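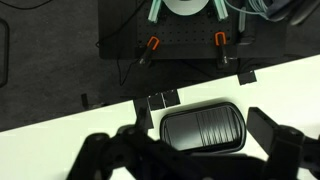
Chapter 17
Setting Up a Play Kitchen

If you have worked your way through the chapters on blocks and on dressing up, you will have noticed that children keep drifting back to food. They serve it, refuse it, spill it and charge you far too much for it, and so it seems only fair to give the pretend kitchen a chapter of its own, and a fairly long one at that.

When I first taught this course at Hascombe, I had a storeroom with nearly 300 pieces of toy food in it, and I put out as much as the shelves would hold. The children dumped it all on the rug and went off to play with the box! My colleague Shahnaz Sarkar came by, swept most of it back into the cupboard, and left us one pot, two bowls and a handful of vegetables. They cooked until lunchtime.
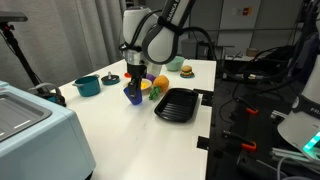 A good play kitchen starts with something to cook in, something to serve in, and something worth eating. You will want the pieces to suggest a story without finishing it for the child. A teal pot with little gray handles and a lid with a knob close by already invites somebody to make soup, and a toy hamburger on its own small blue plate looks as though a customer has ordered it. Add a bowl of something yellow (corn, noodles, scrambled eggs, whatever the cook decides) and a cup for the thirsty, and you have plenty for a first morning. Soft things belong here too, and a plush pineapple is every bit as welcome as a hard plastic one.

Leave some bare table between the pieces when you lay them out, so that small elbows have somewhere to go. Keep the rest of your collection in a closed bin and bring out a few new items each week.

Before you read on, make a quick sketch of a table you might use, and mark where you would put the pot, the dishes and the food. We will come back to your sketch in the next section, which takes up the first of our tasks: choosing the cookware.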